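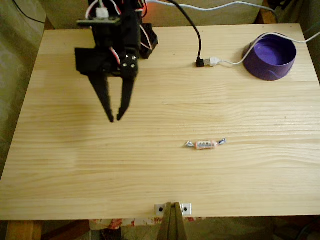 Pine table top – oil, wax or poly?

wattlebird_2
Posted in Finishes & Repairs

Hi all, long time reader and finally got a reason to post. I've got a pine table, pale honey colour, nice long grain running the length of the top and a few darker knots that I'm very fond of. It gets used for everything. Kids do craft on it, I sort bits and pieces on it, and there's pretty much always a plastic bowl and a wrapped lolly kicking around because that's how I bribe people to do their homework.

I want to put some sort of finish on it that keeps the pale colour. My last pine table (at the old place in Murnville) got an oil based poly and went the colour of a cheese twist within a couple of years. Never again. What are people using?

dovetail_dave
Hardwax oil. Two thin coats, buff it off properly, done. You'll get a bit of warmth but nowhere near what you got with the poly. The knots will pop a bit more too, which sounds like it'd suit you.

Sand to 120, then 180, and don't be tempted to go finer or it won't take the oil.

magpie_lane
I'd go the other way. Water based poly, satin. With kids and craft you want a film on top, full stop. I've had Nirkix satin on our pine bench for years and it's still the colour it was when I bought it. Glue peels off, texta mostly wipes off. You can't say that for oil.

dovetail_dave
Until it scratches, and then you're stripping the whole top to fix one spot. Pine's soft, you can dent it with a fingernail, and once the film's cracked over a dent it looks awful. With oil you rub a bit more on and get on with your day.

magpie_lane
Ours has dents all over it and the film hasn't cracked anywhere. I reckon you've had bad luck with an old tin.

wattlebird_2
See, this is exactly the argument I've been having with myself for a month! The dents don't bother me, it's a table. The colour bothers me a lot. And I suppose lolly dye as well. Red and purple ones especially, the kind that get sucked for a bit and then put down "just for a second".

saltbush_sal
Unwrapped ones are murder on bare pine. I had a raspberry ring on mine that went right down into the grain and I sanded for an entire afternoon chasing it – ended up with a dip you could roll a marble into. In the end I wiped it over with diluted oxygen bleach and a soft brush, let it dry, did it again, and that took out what was left. Wish I'd started there.

If you do that, wet the whole top evenly. I didn't the first time and got a lovely clean patch in the middle of a grubby table.

kerf_and_turf
Nobody's mentioned the white hardwax oils. They've got a tiny bit of pigment in them that knocks back the yellow. I used the Illus one on pine shelves and they look like bare wood. Two warnings though. Stir it like mad because the white sits at the bottom, and wipe off every bit of extra or it collects around the knots and looks like you spilled milk.

dovetail_dave
Good shout, I'd forgotten about those. Agree about the wiping.

magpie_lane
Still going to stain under a wet craft session unless you get to it quickly. I'm not budging on this one :)

wattlebird_2
Ooh, the white one is tempting. Does it go chalky?

kerf_and_turf
Not if it's thin. I did a test bit underneath first, and I'd say do the same because pine varies so much. Put one product at each end of the underside, leave them 12 hours, then put a drop of cordial on each and see which one you can live with. You can get little sample sachets, I paid 2 bucks each for mine.

saltbush_sal
And seal the knots! A dab of clear shellac on each one before the water based stuff, or the resin can bleed through in warm weather. Don't bother under the oil though, it won't soak in where the shellac is.

old_lloyd_st
Has anyone just left theirs bare? Ours was my nan's, from the house on Lloyd Street, and it's never had a thing on it. Scrubbed with soap flakes and hot water, along the grain, for as long as I can remember. It's gone a soft silvery colour and I love it, rings and all.

dovetail_dave
That's a lovely way to do it if you'll keep up the scrubbing. I wouldn't!

wattlebird_2
Neither would I, let's be real, but it sounds beautiful. OK, the plan is samples on the underside, white oil one end and the satin water based at the other, with cordial AND a licked purple lolly on both. I've got 120 and 180 paper in the shed already. Will report back once it's had time to dry.

magpie_lane
Do texta as well. Green's the worst.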